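Cirillo shirt-folding claim draws a shrug

By Glykeria Zervas
07/11/2019
4 comments | 17 shares

We use cookies to improve your visit. Continue reading to accept.

Folding a T-shirt takes most people a few seconds, and most people don't enjoy it. Cirillo says its folding project will change that. We have heard this before.

The company announced in May that its system had been through 1,663 practice folds, 825 of them on plain cotton shirts. It did not say how many of those shirts anyone would be willing to put in a drawer. A request for that number went unanswered.

Cirillo also says Lilesen, a laundry chain with 20 stores, is "interested." Lilesen confirmed it took a phone call. Its stores handle over 1,000 shirts on a busy day, few of them spread out alone on a table.

A shirt still has to be found, turned right side out and laid down before any folding starts. Cirillo's announcement skips those steps. It skips the price, too.
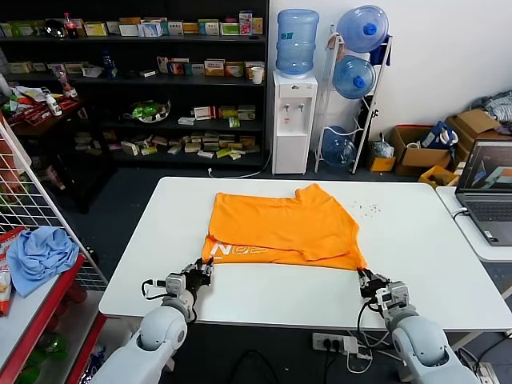
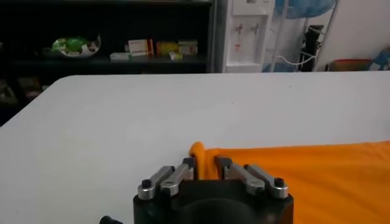

Madent Consumer Desk

Orange fabric on a white tabletop in both; the first shows the T-shirt folded roughly in half lengthwise. Half is a start. Anyone who has shared a dresser knows sleeves are where the arguments begin, and Cirillo has published nothing on sleeves.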